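Grabowska Workroom: September progress report
Prepared by Yayra Quaye for Thaddeus Baptiste, Stultton 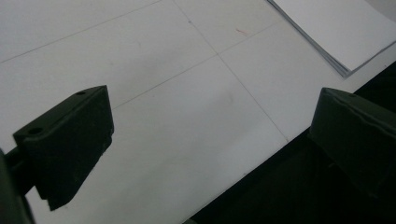 The question this month was whether the white work surface is worth what it costs us in cleaning time and complaints. I am still not convinced, and I would ask you to read the numbers below with that in mind.

We logged 637 packing tasks on the white tops. Of those, 59 were marked as slowed down by the surface itself, mostly glare or a small part sliding. Tonantzin Cortés thinks the true number is higher, as the evening shift tends to leave that box blank. I think she is right.

The supplier, Deta, told us the finish would hold up to daily wiping. Maybe so. We have had it for one season and that is too short to say anything. The thin lines between panels are my bigger worry – dust and label glue collect there, and the cleaning schedule we agreed to in spring does not mention them at all. Ryszard Wróbel has added a pass along the lines on Thursday mornings. It takes him longer than the plan allows for the whole room.

Lighting was supposed to be fixed by now. Two of the new fixtures are up and the rest are on back order. Until they arrive I would not trust any comparison between the day and evening figures, including mine.

Spending so far is $301 over the line for supplies, all of it cleaner and cloths. I do not expect to win that back this quarter.

I would hold off on ordering the same surface for the Goleo room. Zdzisław Zalewska disagrees and will send you his own note. A decision is needed before the October order goes in.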